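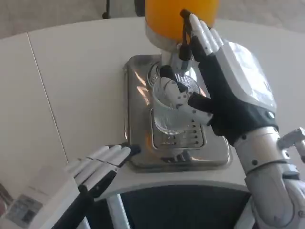

**Melis cold drink dispenser, single tank, countertop**

Rating: 4 out of 5

The Melis is a gravity-fed dispenser with a steel base, a cylindrical reservoir, and a lever tap. It has no pump, no compressor, and no power cord. I bought it to replace a glass jar with a plastic spigot that had started to drip from the gasket. It has been in use since last September, mostly with orange juice, sometimes with iced tea or water with lemon.

**Assembly**

The unit ships in four main parts: base, collar with spout, reservoir, and lid. The reservoir seats into the collar with a quarter turn. A silicone ring goes between them, and the instructions do not say which way it faces. The flat side goes down. Installed the other way, the ring seals well enough to pass a quick test with water and then weeps after an hour under a full tank. If you see a bead of juice at the bottom edge of the collar, check the ring first.

No tools are required. The lever is held by a single pin and can be pulled out by hand for cleaning.

**Tap and flow**

The lever hangs in front of the spout and is thin, narrower than the ones on most buffet dispensers. You can work it by pushing with the rim of the glass or with a finger. Pushing with the rim is faster but leaves a ring of juice on the lever, so I use a finger.

I measured flow using water, with a kitchen scale and a timer. A full reservoir delivered 963 grams in one minute. Flow slows as the level drops, as expected with gravity feed, and the last inch of liquid is noticeably slow. The shutoff is clean. After release I get two drops, occasionally three, and they land on the grate.

Pulp is the limit. Juice with light pulp passes without trouble. Juice with heavy pulp collects behind the valve seat and holds it slightly open, and the tap then drips until it is flushed. Strain it first. Anything with seeds should stay out of this dispenser entirely.

**Glass clearance**

An ordinary tumbler fits under the spout when held just off the grate. A tall iced tea glass has to be tilted to get in, and a pitcher does not fit at all. The spout narrows toward the bottom, so the stream is well centered and small-mouthed glasses fill without splashing. I would still like another inch of height. The Clamov dispenser I tried before this one had that inch, but its base was light enough to slide when the tap was pushed.

Ribbed glasses are easier to hold steady under the tap than smooth ones once condensation forms.

**Drip grate and base**

The grate is slotted stainless steel, set into a recess in the rectangular base. The slots are short and run in rows. Thin liquids fall straight through. Syrupy ones bridge the slots and have to be wiped. The tray underneath is shallow and I empty it daily when the dispenser is in use.

The recess has rounded corners, and a sponge reaches all of it. Square corners on the Clamov collected residue that needed a toothbrush.

The steel is polished and shows every fingerprint. Water spots appear within a day in a hard-water area. A cloth with diluted vinegar removes them, followed by a rinse and a dry towel.

**Temperature**

The model I have has no cooling. Juice put in at refrigerator temperature is acceptable for a breakfast and not much longer. Melis sells an ice core that stands in the center of the tank, but it takes up volume and I have not bought it. I chill the filled reservoir overnight and attach it in the morning. Check your shelf height before planning on this; mine had to be moved up one position.

**Cleaning**

Reservoir and grate go in the dishwasher. The collar, lever, and ring are hand wash only. Taking the tap apart, washing it, and putting it back takes me under ten minutes. The reservoir has not clouded or picked up color from the juice. The ring has, and is now faintly orange.

**Parts**

The replacement ring is part number 2062. Wusen carries it along with the lever pin. The version sold by Monov is listed as compatible, but the one I received was too thick and prevented the collar from locking.

**Pros**

- Clean shutoff
- Heavy base, does not slide on a smooth table
- Tap comes apart without tools

**Cons**

- Limited height under the spout
- Ring orientation not documented
- Clogs with heavy pulp

One point off for the clearance. I will update this if the valve seat wears.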